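Drucken | Als E-Mail versenden
Esthorpe, im August — Redaktion Sosent
3 Kommentare | 36-mal geteilt

„Die Hand lernt aus dem, was wir ihr vormachen“

Am Standort Esthorpe entsteht im Rahmen des Vorhabens Grecu eine Sammlung von Greifbeispielen, mit der ein lernendes Steuerungssystem trainiert werden soll. Verantwortlich für die Aufnahmen ist Oana Chiriac, für die Auswertung Traian Sandu. Beide haben der Redaktion Auskunft über Stand und Ziele der Arbeit gegeben.

Vorführen und aufzeichnen

„Wir programmieren keine einzelnen Griffe mehr“, erläutert Frau Chiriac. Eine Bedienperson führe den Arm durch die Aufgabe, das System zeichne Gelenkstellungen und Kamerabilder auf. Jede Vorführung beginne mit geöffneter Hand und ende, sobald der Gegenstand abgelegt sei. Je Aufgabe seien 100 gültige Durchgänge vorgesehen, bislang lägen für vier Aufgaben vollständige Reihen vor.

Besonderes Gewicht legt das Team auf den Blick aus der Nähe des Handgelenks. „Die Übersichtskamera sagt uns, wo der Tisch steht. Was zwischen Fingerkuppe und Gegenstand geschieht, sehen wir nur von dort“, so Herr Sandu. Dass die Hand dabei einen erheblichen Teil des Bildes einnehme, sei hinzunehmen — das Modell müsse lernen, die eigenen Finger von der Umgebung zu unterscheiden.

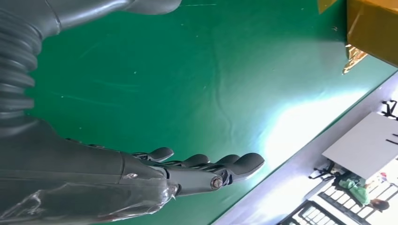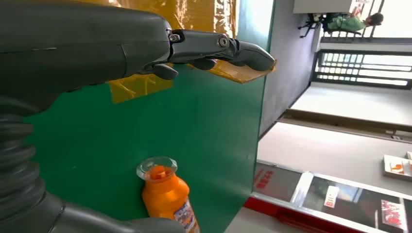
Die mehrgliedrige Hand über der grünen Fläche, aufgenommen aus der Nähe des Handgelenks; im zweiten Bild steht eine orangefarbene Flasche mit durchsichtiger Kappe unterhalb der Finger.

Umgang mit schwierigen Daten

Nicht jeder Durchgang wird übernommen. Von den zuletzt geprüften Reihen seien mehr als fünf Prozent der Aufnahmen ausgesondert worden, berichtet Herr Sandu, überwiegend wegen fehlerhafter Zeitstempel. Starke Lichtreflexe gälten dagegen nicht als Ausschlussgrund. „Ein System, das nur gleichmäßig beleuchtete Tische kennt, hilft unseren Partnern wenig.“ Auch zerknitterte Folien und glänzende Oberflächen blieben ausdrücklich im Bestand.

Auf die Frage nach misslungenen Griffen antwortet Frau Chiriac, diese würden gesondert gekennzeichnet und aufbewahrt. Über ihre Verwendung im Training sei noch nicht entschieden. „Dazu haben wir im Team unterschiedliche Auffassungen, und die Vergleichsrechnungen stehen aus.“

Weiteres Vorgehen

Der Bestand soll im nächsten Abschnitt an das Partnerunternehmen Proditz übergeben werden, das die Auswertung auf eigener Hardware wiederholt. Anfragen zum Datenformat nimmt Herr Sandu entgegen.

Seite drucken | Artikel per E-Mail empfehlen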